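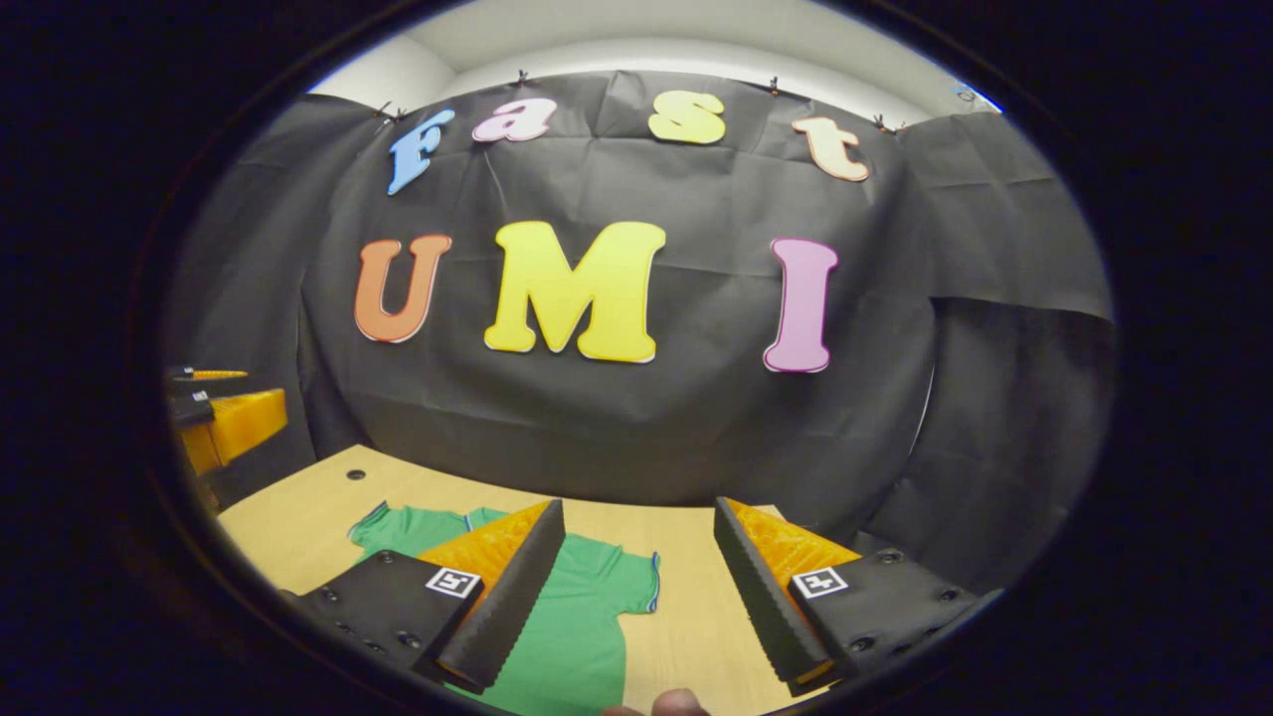 How do I get wrinkles out of a black cloth backdrop without an iron?

Asked by Itzel Ayala in Home & Laundry
361 views, 2 answers

I run the craft and clothing swap table at our community hall in Gitthorpe every August, and every August I hang up a big piece of black cloth behind it and every August it looks like I slept in it. It spends the other eleven months folded in a tote under the stairs. I clip it to the wall along the top, stick my big colored letters on it, step back, and all anyone can see is folds.

I don't own an ironing board. I own an iron, but it leaks brown water and I no longer trust it. The cloth came off the remnant shelf and I have no idea what's in it. It's too big for my kitchen table and the hall opens at 7 in the morning, so whatever I do has to be done the night before or very fast.

Things I have tried: hanging it in the bathroom while I shower (damp cloth, same wrinkles), pulling on it (letters fell off), and dimming the lights (complaints).

Also, does whatever works on the cloth work on shirts? Half the donations show up in grocery bags looking like they were packed by a raccoon.

2 ANSWERS

Duván Taipe
Top answer, 800 points

Tumble dry it. Wet a hand towel, wring it out hard, throw it in the dryer with the cloth on medium, and take the cloth out while it's still warm. The "while it's still warm" part is where people go wrong, me included, most weeks of my life. Leave it in a cooling heap and you've made new wrinkles.

Since you don't know the fiber, test a corner first. Black remnant fabric is often polyester and it goes shiny if you get it too hot, and you can't un-shiny it.

Then stop folding it. Get a cardboard tube from a carpet store (mine gave me one for free and seemed glad to see it go) and roll the cloth up with an old sheet. If you have to hang it wrinkled, weight the bottom hem and put your clips closer together. Cloth sags between clips and the sag looks like wrinkles even when it isn't. Do all that before the letters go on.

I have a Rollico hand steamer too. It's fine. It takes forever on anything bigger than a pillowcase and spits when it gets low.

For shirts, same dryer trick, but knits barely need it. A polo will mostly sort itself out if you fold it right after drying. Button the placket, smooth the collar down with your hand and keep the collar on top of the pile, where people look first. 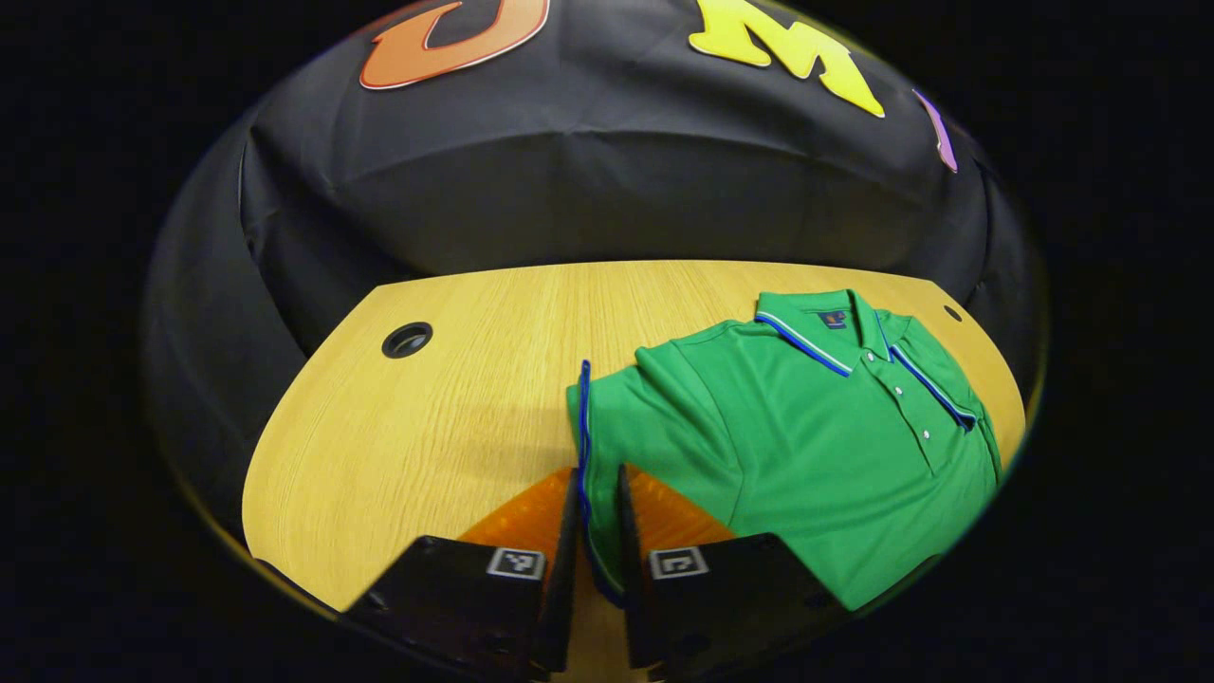
Green knit polo, collar folded down, blue and white edging

Comments (2)
Perla Manríquez: Can confirm on the carpet tube. Mine lives behind the couch and the cat has claimed one end.
Itzel Ayala: Ordering nothing, drying everything. Thank you. Will the letters survive if I leave them on?
Duván Taipe: In the dryer? Please take them off.

Veronika Bognár

just buy wrinkle free fabric. they sell it at Hiltell

Comments (1)
Itzel Ayala: The budget is a coffee can, but noted.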